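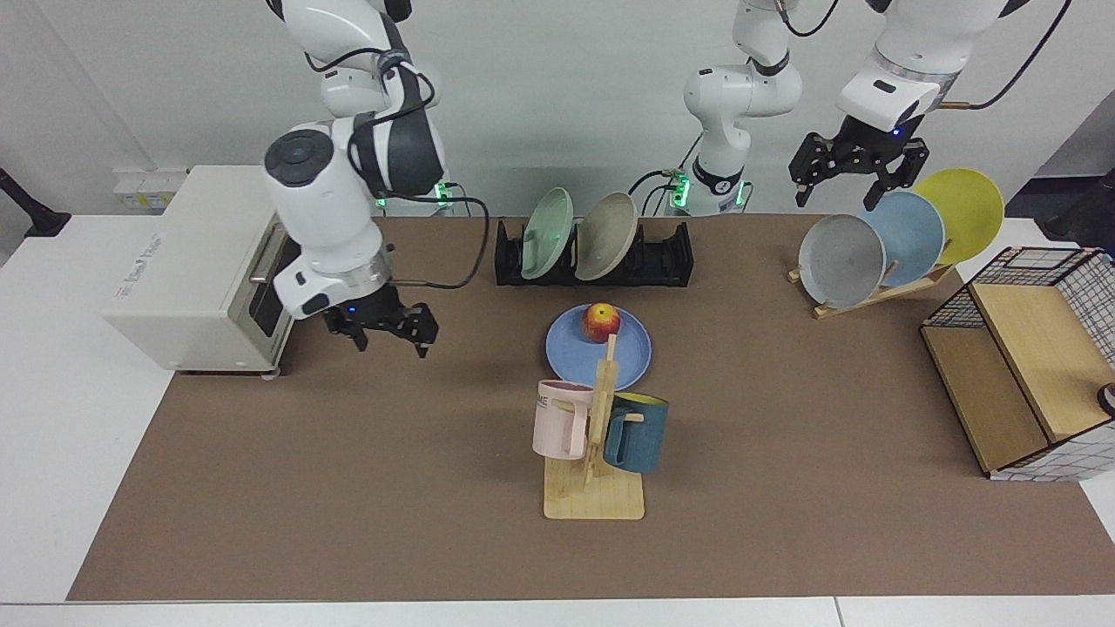
Tips for the practice table: when the arm drops a plate or pushes the oven

Last October one of our two arms broke a dinner plate and pushed the toaster oven back against the power strip on the same afternoon. We had to clean the table, and then we had to think. I wrote these tips for the other people who use the kitchen table at Prestthorpe, but they should be useful to anybody who lets a two-arm machine handle real dishes.

What happened

The left arm was taking plates out of the slanted wooden stand. The plates in this kind of stand sit in a staggered row, one looking out behind the other, and the fingers have to come down on the rim of only one of them. The saved height was 5 mm too low. The fingers caught two rims together, lifted both, and the second plate slid out and went over the mug tree to the floor. The other arm was still going to the oven door and did not stop, as the two stop signals were not connected to each other. It met the handle from the side and kept pushing.

First, stop everything

Press the stop button for both arms, also when only one of them is in trouble. After this wait 15 seconds before you put your hand on the mat. On our Clarkitier controller the arm can settle a little after the stop, and the elbow comes down more than you expect. A light on the gripper tells you that it has power. It does not tell you that it is safe.

If a gripper is holding something, put a folded towel under it before you open the fingers. Do not pull the plate out by force – the rim can chip and you will cut yourself.

Broken pieces

Large pieces go in a cardboard box, with thick gloves. For the small ones use a damp paper towel, then vacuum. Lift the mat and look also under it, and between the slots of the dish rack. One small piece stayed in our rack until Monday and scratched a good plate. Shake out the mugs too, and wash any fruit that was on the table, or better throw it away.

Keep the toaster oven cold

For door practice the oven must be unplugged. Ours was plugged in that day, only because the clock looked nice. Put the plug on top of the oven, where everybody can see that it is out of the strip. If you really need heat, do this part by hand.

An oven with small feet slides easily on a smooth mat. We put a thin rubber sheet under it, the kind for kitchen drawers, and now it stays in its place. Leave free space between the back of the oven and the wall.

Plates and mugs

Use different colors next to each other in the stand. Two plates of the same color look like one thick plate, for the camera and for tired eyes also. Do not put the mug tree in the path between the stand and the rack. A tree with a square base is steady enough, but with mugs on one side only it tips, so hang one on each side.

Cables

Follow each cable with your finger from the gripper to the last link, with the power off. The loop must be loose when the arm is fully bent and it must not reach the oven handle. Ours had a worn place at program step 268, where the wrist turns most. We changed the cable and put a Prorinard sleeve over the new one.

Before you start again

Measure the height of the stand again, every time it was moved. Run the first 5 cycles at slow speed with plastic plates from Borkowska, with one hand near the stop. Check that one button stops both arms – press it and look, do not only read the screen. Then write the new height on the tape at the side of the table, and cross out the old one.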